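Skurnari Open Day

Reading time: 3 minutes

The Skurnari Open Day is a public visiting day held at the Skurnari workshop, a small robotics site that records hand movements for use in training robot arms. It takes place once a year in August. Visitors can watch operators at work, ask questions, and try some of the equipment under supervision. The day was first suggested by Kerubo Ogola, who ran the recording floor at the time and wanted local schools to see the work before the company moved its larger machines elsewhere.

Background

Skurnari was set up as a side project of Whiteley, a packaging equipment firm. Its early work dealt with putting small goods into boxes, a job that is easy for people and still hard for machines. Operators carry out the job by hand with gripper tools, and the recordings are later used to teach a robot the same motions. The set of recordings is known inside the company as Urex. It held 3,239 recordings when the first open day took place and 3,332 when the doors closed that evening, as the demonstrations given to visitors were saved along with the rest.

The first open day had 554 visitors. Entry was free, but tickets had to be booked for the afternoon. Visitors were let onto the recording floor in groups of up to 50, and the remaining people waited in the front hall, where Novitz, a supplier of bench parts, had a stand.

Demonstrations

The main demonstration is box packing at a white table. An operator works with a gripper in each hand and an open box on the tabletop. The grippers carry cubes printed with black-and-white square markers. Software reads the markers to work out where each tool is and which way it is turned. The same task is repeated many times with small changes in the position of the box, and operators are told to work at an even pace.

Questions are taken between runs. Talking to the operator during a run is discouraged, and the recording is dropped if the task has to be stopped. A run that goes wrong for ordinary reasons, such as a missed grasp, is normally kept and marked as failed.

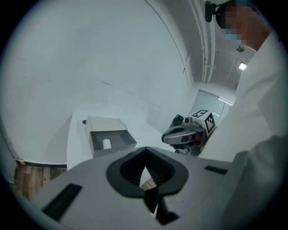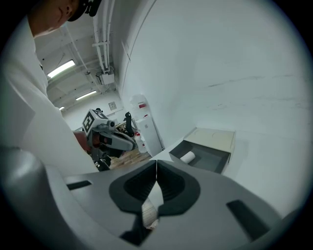
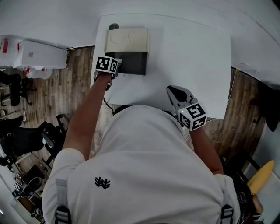
Box work with hand-held grippers at Skurnari. The last view is from above and behind the operator.

After the packing demonstration, visitors may try a gripper themselves at a practice bench. Children need an adult with them. The practice tools have the same grip and weight as the ones used for recording, but nothing done at the bench is saved. Most people find the first few grasps awkward. The usual mistake is to close the fingers too early, and the staff advise lowering the tool further than seems necessary.

A short talk follows in the front hall. It covers how recordings are checked, how long an operator may work before a break, and what the finished data is used for. Ogola gave the talk at the first two open days. It has since been shared among the floor staff.

Later changes

The first program also included a tour of the Whiteley test line. This was left out from the second year on, when the line was moved to another building. The time was given to a longer question period, and the practice bench was made larger. Group bookings for schools are now taken in the morning, with general entry after lunch.

The Novitz stand was not repeated after the first year. A printed guide to the recording floor, with a plan and a short list of terms, is handed out at the door in its place.

See also

Urex
Whiteley (company)

Page last changed 12/21/24. Contact the editors | Copyright Skurnari and contributors | Back to top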